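Chapter 4
Planning the Purchase

In this chapter you will learn to:
separate the price of a machine from the cost of owning it
list the parts that wear out and set a replacement budget
check a work site before an order is placed

In October the housing firm Clemside agreed to try a two-armed robot in one of its shared kitchens. The buyer, Vittoria Farina, had quotes from two suppliers, Bosach and Leone. Bosach's arms cost less. Leone's price included spare fingers, cables and a service visit. Her first draft of the budget compared the two totals and stopped there. Her second draft took up four pages, most of them on small parts.

Gripper fingers are a good place to start. They touch everything the robot handles, and the covering on them is a consumable, budgeted in the same way as printer toner or mop heads. The fingers in this kitchen are black, with a finely textured grip surface on the upper part and a smooth base. Farina entered them on a line of their own at $84 a pair. 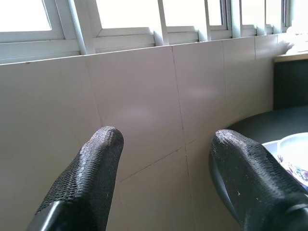 4.1 Purchase Price and Ownership Cost

The purchase price is paid once. Ownership cost is everything paid after that – spare parts, service, training, power, insurance and staff time. A planner who leaves these out will usually come back for more money in the first year.

Farina's spare parts line for year one came to $1,646. It covered fingers, replacement cables and one wrist collar. She set the order point for fingers at 90 days, so that new ones would arrive before the old ones were worn through.

The site also belongs in the budget. Measure the counters and the depth of the sink, and note which way the cabinet doors open. Cables need slack to follow an arm as it reaches, and that slack takes up room over the work surface. If the kitchen stays in use by residents, set aside paid hours for someone to clear the counter before each run.
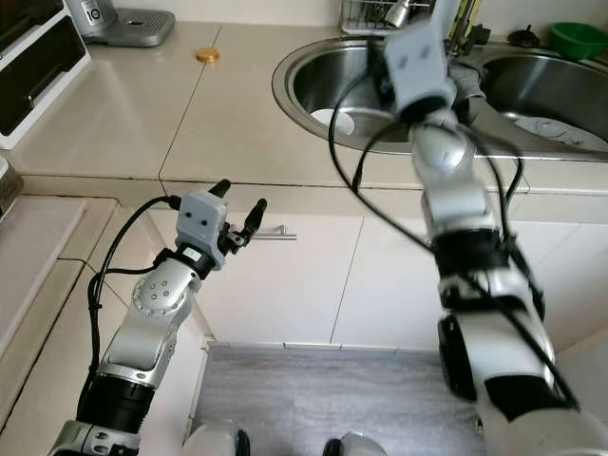
Figure 4.2 Two-armed robot at a double sink. Note the cable loops beside each arm.

Key term: consumable – a part that is expected to wear out and be replaced during normal use.

Before You Read On
Choose a machine at your school or workplace that cost more than $100. Write down its purchase price, then list every cost that has come after it. Keep the list for the Enlow worksheet in Section 4.3.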